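Jokora Adult Learning
Repair of Small Household Goods
Unit 4: Wires, plugs and joints inside low-voltage goods

Read these notes before the session. Bring your own side cutters and your meter if you have one. The practical takes up the second half of the evening and there is a 30 minute break before it.

What this unit covers

Unit 3 dealt with batteries and battery holders. We now move on to the wiring that joins the battery to everything else: switches, lamps, small motors, speakers and circuit boards. All the work in this unit is on goods that run from batteries or from a separate plug-in power supply. Mains wiring is left to a different course, and you should not use these notes as a guide to it.

Most faults brought to the repair table at Fendura are wiring faults of a very ordinary kind. A wire has broken where it bends, a plug has worked its way out of its socket, or a joint has cracked. The parts at either end are often fine.

1. Solid and stranded wire

Solid wire has a single core of metal. It holds its shape when bent and is easy to push into a hole in a board. It does not like being bent again and again, and will snap after a fairly small number of bends in the same place.

Stranded wire is made from many thin cores twisted together under one cover. It is softer and puts up with movement much better. Nearly all the wire you meet inside toys, radios, torches and bathroom scales is stranded.

When stranded wire fails it usually fails a few strands at a time. The item works, then works only if held a certain way, then stops. If someone tells you that a radio crackles when it is tilted, look at the wires before you look at anything else.

2. The cover

The coloured plastic on a wire keeps the metal from touching other metal. Check it for:

- nicks made by a screwdriver or by the edge of the case
- melted patches close to an old solder joint
- stiffness or cracking, mostly in older goods
- sticky or green deposits near a battery holder

A nick that shows no metal can be left alone if the wire does not move. A nick that shows metal must be covered or the wire replaced. Green or white crust under the cover means that battery leakage has crept along the strands. Cut back until the metal is bright. If it is still dull after a long cut, replace the whole length.

3. Colours

In battery goods, red is commonly used for the positive side and black for the negative. Treat this as a first guess and check it with the meter. There is no rule that a maker must follow inside a cheap toy, and an earlier repairer may have used whatever wire was on the bench.

Other colours carry signals or go to switches, sensors and lamps. Their meaning changes from one maker to the next. The Vutetti desk clock we used in Unit 2 has a yellow wire to the alarm switch and a second yellow wire to the light, and they are not joined to each other anywhere.

Green needs a separate word. In house wiring in many countries, green, or green with yellow, is kept for the earth. Inside low-voltage goods it often has nothing to do with earth and is simply another wire. The reverse does not hold, so never use a green wire for another job in anything connected to the mains.

Before you take wires off, write down where each one goes. A sketch with colour names is enough. If two wires have the same colour, wrap a small piece of masking tape round one and mark it.

4. Small plugs and sockets

Makers use small plugs so that parts can be built separately and joined at the end. They are also a help to the repairer, who can take out one part without heating a joint.

The housing is the plastic body. The contacts are the small metal pieces inside it, each one squeezed on to the end of a wire. The pitch is the distance from the centre of one contact to the centre of the next. Two plugs may look alike and still have a different pitch, in which case one will not fit the other's socket, or will fit badly and bend the pins.

Many housings have a rib or a step on one side so that they can only go in one way round. If a plug will not go in, turn it over and look at it. Do not push harder.

To take a plug out, hold the housing by its sides and rock it gently. Do not pull on the wires. Where the housing is too small for your fingers, use plastic tweezers or a cocktail stick under the edge. Some have a catch that has to be pressed first. Use a torch and look for it.

Contacts can come loose in the housing. From outside the plug looks complete, but when it is pushed home one contact slides back and never meets its pin. Look into the open end of the housing and compare the depth of each contact. A loose one can often be pushed in from the back until its little spring tab clicks.

5. Round panel parts

Some sockets, switches and sensors are made with a round body that fits through a hole in the case, with the wires coming out of the back. The wires are normally short. When the case is opened in a hurry they take the full pull of the two halves coming apart, and the joint at the back of the round part is where they give way.

Open the case a finger's width at first and look inside with a torch. Unplug any lead that crosses the gap before you open it further. If the part has to be held while you look at it, hold it by the body and let the wires hang. 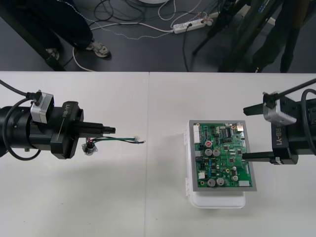 Figure 4.1. Round connector piece with thin wires and a small white plug at the far end.

When buying a replacement, check the width of the body, the number of wires, the type of plug and the length of the lead. A longer lead can be folded and tied. A shorter one will be under strain as soon as the case is closed. As a guide, a spare lead of 300 mm is long enough for nearly every item in the practical box, and can be cut down.

6. Testing a wire

Take the batteries out first. Set the meter to the continuity range and touch the probes together to hear the tone. Then put one probe on each end of the wire.

- Steady tone: the wire is joined from end to end.
- No tone: the wire is broken, or your probe is on dirty metal. Scrape and try again.
- Tone that comes and goes as you bend the wire: some or all of the strands are broken at the bend.

Test through the plug as well as at the bare wire. If the wire passes and the plug does not, the contact is at fault.

Write down what you find on the record card. A bare word such as "faulty" is of little use to the next person. "Black wire open at switch end" takes no longer to write.

7. Joining a broken wire

Cut back to clean metal on both sides. Strip a short length of cover from each end. Slide a piece of heat-shrink sleeve over one side now, well away from where you will be heating. Twist the ends together in line, solder, let the joint cool, then slide the sleeve over it and shrink it.

If there are several joints in one lead, stagger them so that they do not lie side by side. The lead will be thinner and two joints cannot touch if a sleeve splits.

Do not place a joint at a point where the wire bends in use. If the break is at a hinge, replace the full length.

8. Before closing the case

Lay the wires along the paths the maker used. Most cases have small posts or slots for this. Keep wires away from screw posts, gears and the moving part of any switch. Put the two halves together by hand and see that the gap closes without force. If it springs open, a wire is trapped. Test the item before putting in the screws and again afterwards.

Practical

Work in pairs. Each pair takes one tray from the Navarro boxes.

Task A. Sketch the wiring of the torch and name the colours.
Task B. Find the broken wire in the doorbell push and record which end is open.
Task C. Remove and refit the plug on the speaker lead.
Task D. Make one sleeved joint and hand it in with your card.

Return all offcuts to the tin on the front bench. Solder is to be kept separate from wire.

For next time

Read the notes for Unit 5 (switches) and bring one battery item from home that does not work. Leave it closed until the session.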